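Home > Reviews > Hobby Robotics
Search reviews and guides

Adix two-arm kit, built at home
Reviewed by Delyth Price

I bought the Adix kit in June after selling my old Retovholm single arm. It comes as two boxes of printed links, a bag of servos, the rail and a wrist camera. The marble-look top and the gray walls were extra, from Suwannarat. Both arms reach in from the front of the table, and the fruit tray and juice boxes are my usual test props.
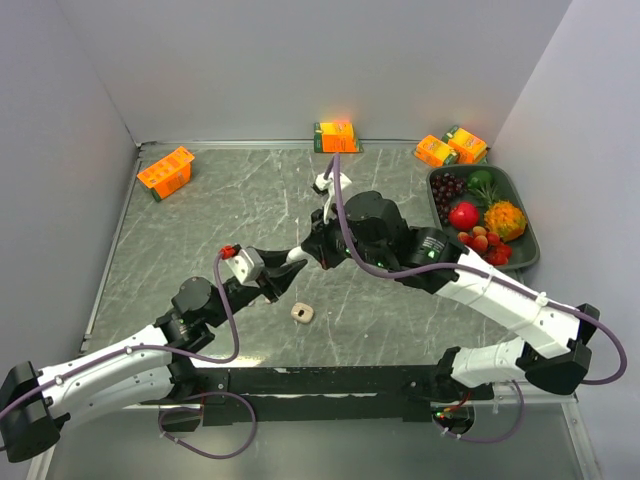
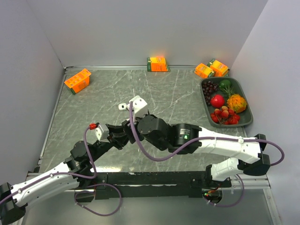
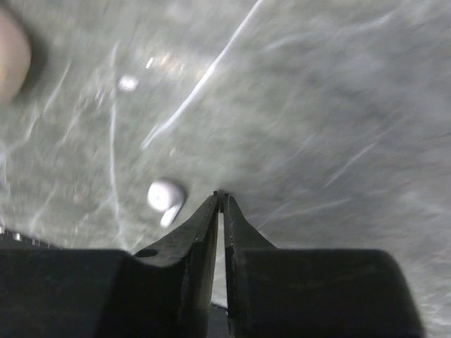
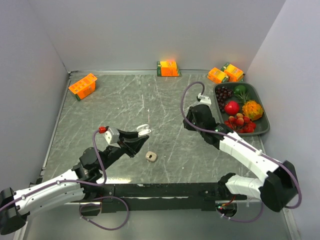
Assembly took me 9 evenings. The manual is fine up to the elbows, then skips the cable routing completely — leave more slack at the wrist than you think you need. I had to redo the left side because mine pulled tight at full reach. Three screws were missing from my bag and Adix mailed replacements without an argument.

The joints are quiet and hold position well. Calibration is slow, and you repeat it whenever you unbolt an arm. The Clondel software is free but crashes if you unplug the camera while it's running.

I'd buy it again at the price, though a spare set of fingertips should be in the box.

Last updated: June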